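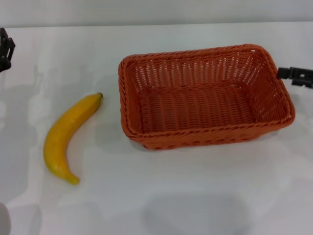
Corinne Vasby

26th May

Call time was moved up again, so I was on the bus to Javum before it was light. The driver had the radio on low. I went over my lines with the sides folded small in my hand and then stopped, because after a while I was only hearing the sound of them.

We shot the pharmacy scene from Lemilel first. I have nine lines in it and most of them are to somebody's back. The director wanted it quieter than we had rehearsed. On the first takes I was still doing the version from my kitchen, with the pause before "she didn't pick it up," and I was asked to lose the pause. It felt wrong for a while and then it felt fine. The last two takes were the good ones, I think, though I couldn't see the monitor from where I was and didn't ask.

Long wait after that. A truck was idling on the next street and sound couldn't live with it. I sat in the holding room and ate a cheese sandwich and read the rest of the script, the parts I'm not in. I should have done that weeks ago. My character gets mentioned in a scene near the end, by the brother, and he is kinder about her than I had assumed. I went back through my own pages with that in mind. It changes how she would stand at the counter, but the counter is already shot, so I'll have to use it in the hallway scene if they keep the hallway scene.

Wardrobe took the green coat away to fix the lining and gave me a gray one for the walk outside. I pointed out that I leave the pharmacy in green. The script supervisor had it in her notes already and the green coat came back with pins in it. I walked very carefully. We did the walk in both directions, and then the light went flat and they called it.

There was an email from Zedeo when I got my phone back. They have the trailer voice job down for next month and the fee is $200, the same as the last one. I wrote back yes. I meant to ask for more and I had the sentence ready, but I'd like the work, and I was tired. I'll ask next time, before they name a figure.

The other email was about the play. The Amarasinghe has confirmed our run. It seats 321, which is far more than anywhere we've done it, and I have been worrying over the second act, where I talk almost under my breath for a whole page. At the old place people in the last row could hear me swallow. I don't want to wear a mike. The plan for now is to try it from the middle of the stage instead of the chair, and if that doesn't carry we'll talk about it again. I walked around the apartment tonight saying the page at different volumes. The upstairs neighbor knocked once, so some of it carries.

Got home after eight. Soup, and the end of the bread. I called my sister and we talked about her knee and hardly at all about the film, and that was good. She wanted to know if the play would be the same as the one she saw. I said mostly. The letter speech is shorter and there's a new ending to the first act that I still don't have by heart.

Things for tomorrow. Call the bank before noon. Send the signed tax form to production, third reminder. Learn the new first act ending, standing up. Find the brown shoes, the ones with the flat heel, since the hallway floor is tile and the others click. Get more throat lozenges, the plain kind.

No call sheet yet. They said by ten and it's past that now. I'll leave the phone on and set the alarm for five in case.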